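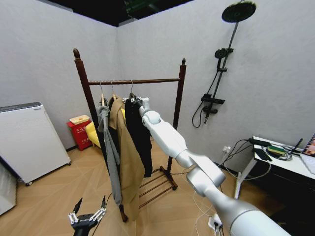
The right arm reaching for the black garment on the coat rack.

Well, we finally have a number! I've been bugging Gleice Pimentel at Platport since April about what the home-help team wants to buy next, and this week she let me see the list. The big item is a second pair of hands (the fingered kind, so one set can be off for repair while the other works), and after that come spare wrist joints, 18 hangers and a pile of coats in different weights. Coats! I love that coats get their own budget line.

The small stuff adds up to $616, which Gleice says is the easy part. The hands are still out for quotes from Amato and Brarkport, and Gianni D'Amico over in purchasing wants both prices before he signs anything. He's also asking for four more power strips and some decent cable covers, and I'm with him on that one.

Delivery could take 106 days once the order goes in, so closet work stays on the current setup for now. I'll post the quotes when Gianni has them.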